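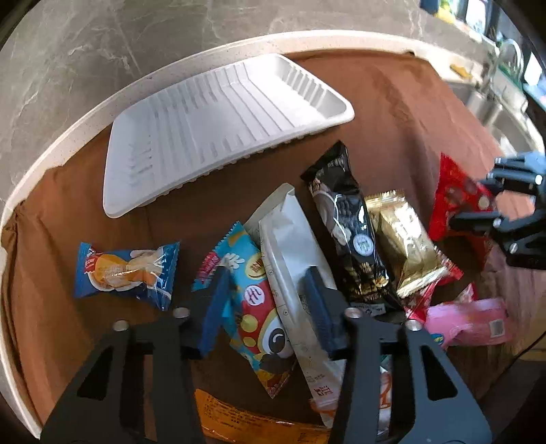 What does a robot packing cell cost a small food plant?

More than the quote says. The quote covers the arm, the gripper, the controller and usually a day of setup. It leaves out guarding, spare fingers, the hours your own people spend feeding and fixing the thing, and the product you throw away while it learns your line.

Chapter 4
Reading the Quote

Chapter 3 ended with the Marnwood plant ready to sign. Marnwood packs mixed snack trays for vending and hotel accounts, and its managers had two offers on the desk, one from Stonaser and one from Bayram. Both promised 2,000 trays a shift. Both had a payback table on the last page, and in both tables the payback fell just inside the limit that Marnwood's own buyers had mentioned on the phone. Students should get used to being suspicious of that.

Ask first where the 2,000 came from. In Stonaser's case it was cycle time divided into shift length, with no stops at all. Bayram had run a real trial, with one flavor, in one size of bag, facing the same way every time. Marnwood's trays hold mixed packets in shiny wrap, thin ones next to fat ones, and some of them slide over each other. When the plant insisted on a trial with its own mix, the count for a full shift was 1,583. After rejects were pulled - crooked packets, missing items, torn ends - it was 1,142.

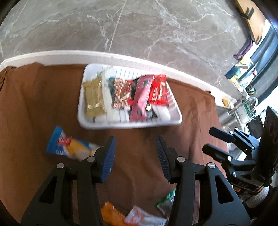

A buyer who had planned around the larger figure would have sold trays the line could not fill. The gap also changes the labor side of the sum. Stonaser's table removed four packers. The trial needed two of them back, one to clear jams and one to straighten trays before sealing, and neither appears in any payback table we have seen from a seller.

Grippers deserve their own line in the budget. Fingers and pads wear, and slick film wears out a buyer's patience faster than it wears out rubber. Over 70 packet types passed through Marnwood in a year, and the quote priced one set of fingers. Ask what a second set costs, how long a change takes, and who is trained to make it on a Wednesday night.

Then there is software. Zestero, the planning package bundled with the Bayram offer, was free for the first year. The renewal price was "to be agreed." A price to be agreed after installation will be agreed on the seller's terms, and you should carry a figure for it from the start, even a bad one.

None of this means the purchase is a mistake. Marnwood did buy in the end, one cell where it had planned three, and the last section of this chapter works through that order. Before you get there, take the payback table at the end of Chapter 3 and redo it with the trial figures. Leave the seller's wage rate alone for now. We return to it in Section 4.3.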